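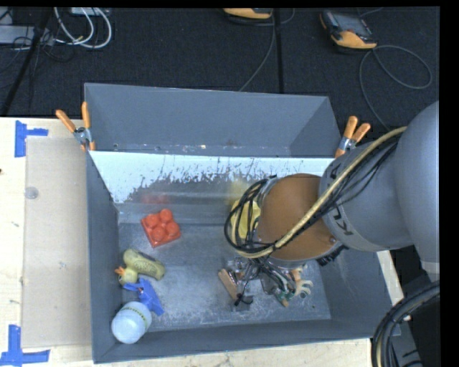
# Trokivum Bin Set

Skip to content Home Data Docs Forum
Search this site Go

Trokivum is a set of grasping examples gathered at the Liddale bench, for anyone training an arm to pick everyday things out of a metal bin. Release 2 has 591 episodes, and we're thrilled with how varied they are!

## What's in it

- Fixed-camera colour video of every episode
- Joint positions and gripper state, logged in step with the video
- A plain text label per episode: object, outcome, operator notes

Objects are toys and household bits. A typical load is a studded building block, a toy duck and a spray bottle, all loose on the bin floor. The spray bottle is our favourite - the trigger head gives the fingers an awkward shape to deal with, and the translucent body is a lovely hard case for vision.

## Splits

- yorath: 206 episodes, held out for testing
- arkska: the remainder, for training

Please keep yorath out of training, even for fine-tuning.

## Known quirks

- The metal divider is reflective, so coloured objects can show up twice. Mask it if your detector gets excited.
- Cables and hose hide part of the gripper in many episodes.
- In 5 episodes the label file has no operator notes.

## Changes

August 9, 2020 - fixed the clock offset in the July logs, relabelled failed grasps.

We use cookies to remember your settings. Accept Manage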